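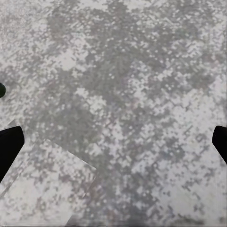 How to read a local election poll before you share it
By Liudmyla Shevchuk
Tuesday, May 5, 2020

Before every local election I receive the same message from several friends. It has a link, a big number, and the words "so it is decided." Usually it is not decided. Often the big number is correct, but it answers a smaller question than my friends think.

I am not a statistician. I worked for several years with survey results in an office, and I learned to read the tables slowly, with a pencil. In this guide I will show you how I do it. You need a calculator, the full tables of the poll, and perhaps half an hour the first time. Later it goes faster.

I will use one poll in all the steps. It was made by the company Sturnix before the vote for mayor in Lestum. There were two main candidates, and I will call them A and B, because their names do not matter for our purpose.

Step 1. Find the original tables

Do not work from the news article. An article gives you two or three numbers and a headline. The tables give you the exact questions, the dates, the number of people and the groups.

Go to the website of the polling company and look for words such as "tables," "full results," "data" or "methodology." Sometimes the tables are in a PDF file at the very bottom of the page. If you can't find them, write a short e-mail to the company. I wrote to Sturnix on a Sunday evening and had the file before lunch the next day.

If there are no tables anywhere, and the company does not answer, I don't share the poll. You can make your own rule, but please have some rule.

Step 2. Write down who paid and when it was done

On the first page you should find the client. A poll paid for by a campaign can be honest work, but a campaign usually decides which results to publish. If its candidate is losing, the poll stays in a drawer. So you see the good ones only.

Next, write the dates of the interviews. I mean the days when people were answering, and these can be quite different from the day of the article. In Lestum the interviews were finished nine days before the article appeared, and in between there was a television debate. The article did not mention this.

Step 3. Find the number of people behind the headline

This is the place where most readers make a mistake, and I made it too.

The Sturnix article said "a poll of 1000 residents." This is true. They interviewed 1000 adults in Lestum. But the question about the mayor was reported only for people who said they were likely to vote, and that was 700 people. So the headline result has 700 people behind it.

In the tables, look for a row called "base," "unweighted base" or simply "n." Each question can have its own base. Write it next to the result you are interested in. If there are two rows, weighted and unweighted, take the unweighted one for the calculation in Step 5. The weighted one has been adjusted so that the group looks more like the real population. It is useful for percentages, but it does not tell you how many people were asked.

Step 4. Read the question aloud

I do this literally, with my voice. When I read silently, my eyes jump over small words.

Compare these two questions:

"If the election for mayor were held tomorrow, which candidate would you vote for?"

"Given the recent problems with the city budget, which candidate would you trust to improve things?"

The second question pushes you a little. It tells you there are problems before it asks. A person who did not think about the budget for months will now think about it. If your poll has a question of the second type, you can still use it, but you must not say "this percentage will vote for A." They did not say that.

Look also at what was asked before. If there are five questions about bad roads and then one about the current mayor, the answer is not the same as it would be at the start of the interview. Good tables keep the questions in the original order and number them. If you see question 7 and then question 12, ask where the others went.

Step 5. Calculate the margin of error

There is a simple way which is good enough for home use. Take the number of people, find its square root, and divide 100 by the result.

For our 700 likely voters:

The square root of 700 is 26.5.
100 divided by 26.5 is 3.8.

So each percentage can be wrong by up to 3.8 points in both directions, and this only from the luck of who was selected. The exact formula gives 3.7 for a result near 50 percent. The difference is not important for us.

Now the results among these 700 people:

Candidate A: 34 percent
Candidate B: 29 percent
Other candidates: 15 percent
Undecided: 22 percent

The newspaper wrote that A "leads clearly." The lead is five points. But the margin applies to A and also to B. When A is a little too high in the poll, B may be a little too low. For this reason the margin on a lead is bigger than the margin on one number. My habit is to make it double, so 7.6 points. For this poll a more exact calculation gives roughly six. By either method, five points is not enough to say "clearly." I would write "A is ahead in this poll, but the race is close."

Please notice that I did not say it is a tie. Some people learn about the margin of error and then call everything a tie. A being ahead is still more probable than B being ahead.

Step 6. Look at the undecided people

In our poll, 156 of the 700 likely voters had not decided. That is the 22 percent from the list above, and it is much bigger than the lead.

Some companies remove the undecided people and calculate the percentages again. If we do this with the Sturnix numbers, 544 people stay, and A has 44 percent and B has 37. The lead grew from five points to seven, and no voter changed an opinion! Both ways of showing the result are allowed. But if you compare two polls, check that they did it in the same way. I once spent a whole evening explaining to my cousin a "jump" that came only from this.

Removing the undecided also makes the base smaller, so calculate the margin again for the new number. For 544 people, our simple method gives 4.3.

Step 7. Be very careful with small groups

The most exciting headlines are about small groups: young people, retired people, one part of the city. After the Sturnix poll I saw a post saying that young people in Lestum "are running to A." In the tables, the group from 18 to 34 had 181 people.

The square root of 181 is 13.5.
100 divided by 13.5 is 7.4.

If A has 41 percent in this group, the true number may be from about 34 to 48. This is a wide space. You can say that A seems to do better with young voters than with all voters. You can't say much about a change of three or four points since the last poll.

For myself I have these limits. With fewer than 100 people I do not quote the percentage at all. From 100 to 200 I quote it only together with the number of people. Above this I behave as usual, with the margin.

Step 8. Compare with another poll

One poll is one measurement. If you can find a second one from a different company, put them side by side on paper. In Lestum there was also a poll by Ahuja, done in the same week. I make a small table with these rows:

Company
Who paid
Dates of interviews
Telephone, online or face to face
Number of people behind the result
All adults or likely voters
Undecided included or removed
Result for A
Result for B

Ahuja asked all adults, online, and had A and B only two points apart. At first it looks as if the companies disagree. After filling in the table I could see that they asked different people, and even so the results are inside each other's margins. So the two polls agree quite well.

If you follow one race for several weeks, compare each company with its own older polls first. Companies have their own methods, and one may always give a little more to A. The direction of change inside one company tells you more than a jump between Sturnix one week and Ahuja the next.

Step 9. Write your sentence

Before I share a poll, I write one or two sentences to go with the link. They must have the company, the dates, the number of people, and the result with undecided voters. For example:

"Sturnix asked 700 likely voters in Lestum before the debate. A has 34 percent, B has 29, and 22 percent have not decided. The margin is a bit under four points on each number."

It is not an exciting post. I get fewer likes than my friend with the red arrows. But I never had to delete one.

Common problems

The percentages add up to 99 or 101. This is from rounding. If they add up to much more than 100, people were probably allowed to choose several answers, so look at the question again.

The table has a star or a dash instead of a number. Usually a star means less than half a percent and a dash means zero, but check the notes on the last page.

The poll is an open vote on a website. On the Famer community page there was one, with buttons for A and B. Anyone could click, also people from other cities, and also twice. The steps above do not work for it, even if it has many thousands of clicks. I leave such polls alone.

The tables say "margin of error 3.1 points" but your number is different. Most likely they calculated it for all 1000 people. Go back to Step 3 and use the base of your question.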